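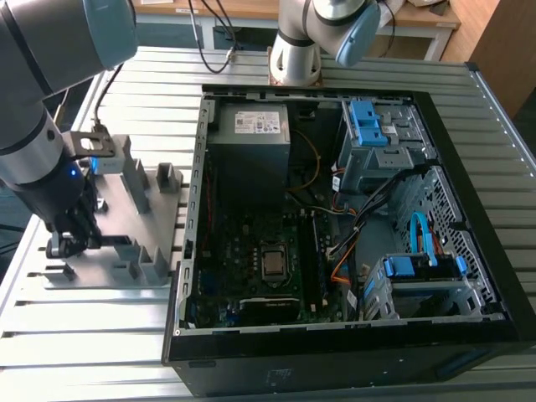 Ticket 2682: labels printing blank after the first page
Opened by: Hajnalka Gál, Turville office
Status: closed

Hi all, me again with the label printer! The Kaston in the mail room was fine all spring and now it prints one good label and then a whole string of blank ones. It doesn't beep, it doesn't flash, it just keeps feeding until I open the lid. I've got the Vullthorpe mailing to get out (57 envelopes, so not huge, but I don't want to write them by hand) and I'd love some ideas.

Stuff I tried before opening this:

Turned it off, counted to ten, turned it on. Same thing.
New roll of labels. Same thing.
Different USB port, then a different cable borrowed from the scanner. Same thing, and now I need to remember to give the scanner its cable back.
Printed the built-in test page by holding the feed button. That came out perfect, every line of it, so I'm guessing the print head is okay?

Update, 18 June 2023

Thanks for the quick reply. You asked how I'm sending the labels, and it's the same way as always: export the address list from Feyisa as a spreadsheet, open the label template, hit merge, print. I did try printing a plain text file with three lines in it and that worked, so you're probably right that it's something in the merge and the printer is innocent. Sorry, printer.

I also checked the paper size like you said. The driver was set to the right label but the template was set to Letter (!!), and I have no idea when that changed. I fixed it and got very excited, and then got two good labels and a string of blanks. So, progress, I guess? One more than before.

Next update

Okay, I think I've got it. I opened the spreadsheet and hit Ctrl+End to see where it thinks the last row is, and it jumped way down to row 3000. There are only 57 addresses in there! Everything past that was empty, but somebody had put a border on the whole column, so the merge was treating all those rows as people with no name and no address. And there was a blank row after the second address too, plus a bunch more sprinkled through the list, which explains why I gave up so early every time.

What I did: copied just the filled-in rows, pasted them as values into a brand new sheet, saved it under a new name, pointed the template at that one. Printed five as a test, all good. Then I printed the rest and went to get coffee, and they were sitting in the tray when I got back.

Two leftover things. Can someone look at the Feyisa export and see if it's adding the blank rows, or if that's us? And could the template be made read-only so the page size stays put? We have another big mailing in August and I'd rather not do this again.

You can close this one. Scanner has its cable back.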